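Free iron checks come to Lastevholm, and I'm going back for seconds

April 2026

14 comments

So the walk-in clinic here in Lastevholm has started doing free iron checks, and if you've been dragging yourself around since February the way I have, I'd say go. It's a finger prick and a short form, and you're out the door before your parking runs down.

The whole thing is Silvana Arruda's idea. She's the nurse who ran the blood pressure mornings last year, and she told me she kept meeting people who were tired all the time and figured it was just work, or kids, or winter. Low iron can do that. Your body uses iron to make hemoglobin, the stuff in red blood cells that carries oxygen, and when you run short you can get worn out, pale, cold in the hands, out of breath on the stairs (hello, my stairs!).

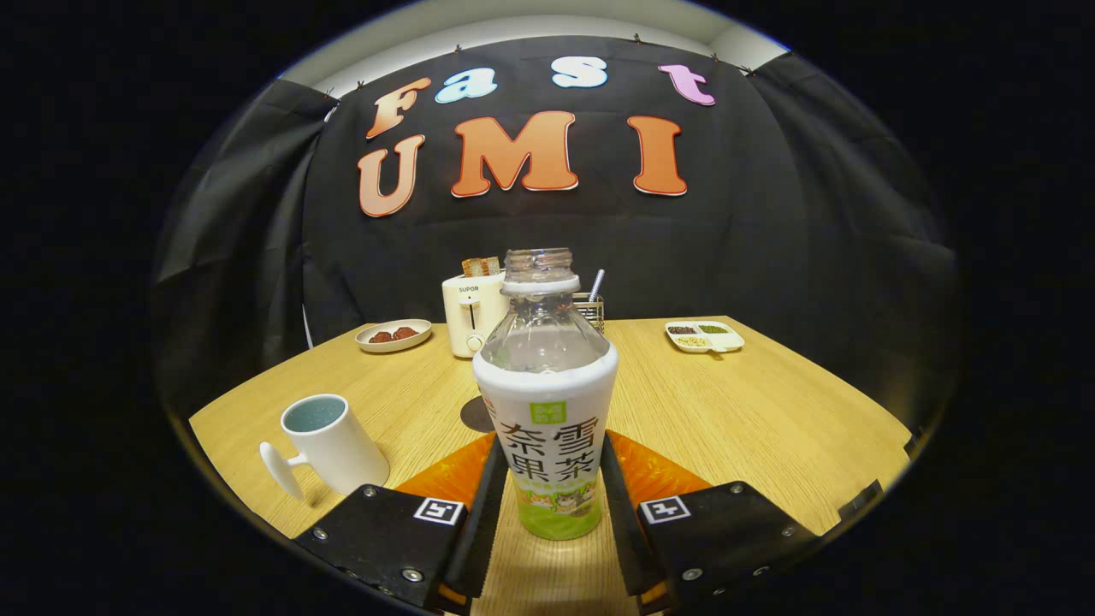
They tested 981 people in the first round, and 232 of those were told to follow up with their own doctor for a full blood test. Mine came back on the low side — not scary low, but enough that I got a leaflet and a talking-to about my breakfast. I drink black tea with everything, and tea with a meal can make it harder to take in the iron from your food. I had no idea! Silvana says to have it between meals and put something with vitamin C on the plate, like an orange or some peppers.

One thing she was firm about: don't go buy iron pills on a hunch. Too much iron can hurt you, and low iron sometimes has a cause that needs looking into, like an ulcer or heavy periods. Get the number first and talk to somebody who can read it.

The second round is at the Clellier Street rooms, next door to Golletti's bakery, and it runs for 12 weeks. You don't need an appointment, but the wait can be up to two hours if you show up at lunch, so bring a book. I'm going back near the end to see if I've moved at all — I've been eating an awful lot of lentils.

Share this story
37 shares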